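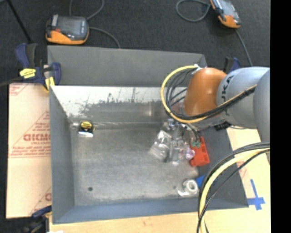 Cable dress (some of us say "dressing", and I've heard "dress-out" from older fitters) is the practice of routing, tying and protecting the loose cables and hoses that run along the outside of a robot arm. I've been writing entries for the Gistcombe shop-floor encyclopedia for a while now and this is the one I get the most mail on, so I've given it a proper rewrite. The basic idea is that every joint needs enough slack to go through its whole travel, and no more slack than that. A yellow cable swung out in a wide loop beside an orange joint, with black ones following the inside of the curve, is the sort of layout I mean: the loop is what pays out and takes up as the joint turns. Getting the size of that loop right is most of the job, and it's the part people rush!

Scope and terms
I'm sticking to external cabling here. Arms with everything routed through the hollow wrist have their own entry (see Internal dress packs). A "service loop" is the slack at a joint. A "tie point" is any spot where the bundle is fixed to the arm. A "free span" is whatever hangs between two tie points, and when somebody tells you their robot "ate a cable" it was nearly always a free span that got eaten.

Rules in common use
There isn't one single document that covers the whole subject, so most shops write their own house rule. The one I learned on is the Castillo sheet, a single laminated page that has been photocopied so many times the diagrams look like fog. It asks for a tie point on each side of every moving joint and none on the joint itself. It also wants power and signal cables kept in separate bundles where there's room, and I'd call that the line that gets ignored the most, mine included on a bad Wednesday.

The Ultico rule is newer and a good deal longer. It puts numbers on things. Under Ultico the finished dress has to be run through 51 slow cycles at full joint travel before the cell is released, with a person watching and a hand near the stop, and then it's inspected again at 2,000 working hours. No free span may be longer than 154 millimetres when the arm is in its home position. I thought that was fussy when I first read it. I've come around, mostly, though it's a pain on big arms and I know of shops that quietly write an exemption for anything with a long reach.

Bin work
Reaching down into a bin is harder on cables than nearly any other job, and both sheets give it extra attention. The wrist goes below the rim, the walls are metal, and whatever is hanging off the arm wants to hook itself on the edge on the way back up. Castillo just says to "mind the rim" (thanks for that). Ultico asks you to drive the gripper to all 4 inside corners at the lowest working height and check for contact at each one. It also says the bin must be clamped or bolted down before you start, and fair enough, you can't check clearance against something that slides. Soft packaging gets its own paragraph, because clear wrap has a way of clinging to a bundle and coming along for the ride.

Ties and sleeving
Hook-and-loop straps are the usual pick while you're still fiddling, with plastic ties once the layout is settled. Don't cinch them hard. A cable that can't creep a little inside its tie will flex at exactly the same spot every time, and that's where it'll go grey, then crack. Trim the tails flush, or you'll be wearing the scratches on your forearms till spring. Gastix sleeving (the split kind) is popular for the lower arm. I'm a fan of it there, less so at the wrist, where it adds bulk and hides the very wear you're trying to spot.

Disagreements
The long-running argument is over colour. One camp wants a bright outer cable so that the loop is easy to see from the pendant; the other says a bright jacket shows every smudge and people stop looking at it after a week. I'm in the first camp.

See also: Internal dress packs; Strain relief; Bin clamping; Pendant cable storage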